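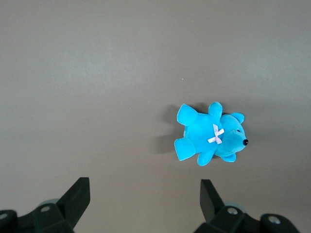 Why Is Blue So Hard to Find?

Quick challenge before you read any more. Go outside and find me something blue that you can eat. Not the sky, you can't eat that!

Tricky, right? When I was seven I tried this in my grandma's garden in Wivthorpe and came back with one blueberry, and when I squashed it the inside was a sort of pale green. I felt very cheated.

Blue is one of the rarest colors in living things. Let me tell you why, and we'll start with how color works at all.

Sunlight looks white, but it's really lots of colors mixed together. You've seen them spread out in a rainbow. When sunlight lands on a tomato, the tomato soaks up most of those colors and bounces the red part back to your eyes. The stuff that does the soaking up is called a pigment (say it PIG-ment, no pigs involved).

Plants and animals are pretty good at making brown, yellow and red pigments. Flamingos even get their pink from their food! But a blue pigment is a fiddly thing to build, and very few animals can do it.

So what about blue jays? And those giant blue butterflies, the morphos? Well, they cheat. A blue jay's feather has no blue pigment in it. It has teeny tiny bumps and air pockets that scatter the light so that mostly blue comes bouncing out. If you ever find a blue jay feather, leave it on the ground and hold a flashlight behind it. (OK, you'll need a grown-up to help you prop it up on a twig.) With the light coming through from the back, the blue goes away and it looks brown. I love that trick.

People wanted blue too, and they worked hard for it. Long ago, painters used a blue stone called lapis lazuli, ground up into powder. It came from mountains in Afghanistan and it cost a fortune, so they saved it for the most important parts of a painting. For cloth there was indigo, a dye made from the leaves of a plant. The leaves are green - you'd never guess!

These days we can make blue in factories, so you can have blue socks, blue crayons and blue toothpaste all before breakfast.

Your turn now. Keep a blue list for a week, with one side for things that grew and one side for things people made. My list had 27 things people made and a single sad blueberry.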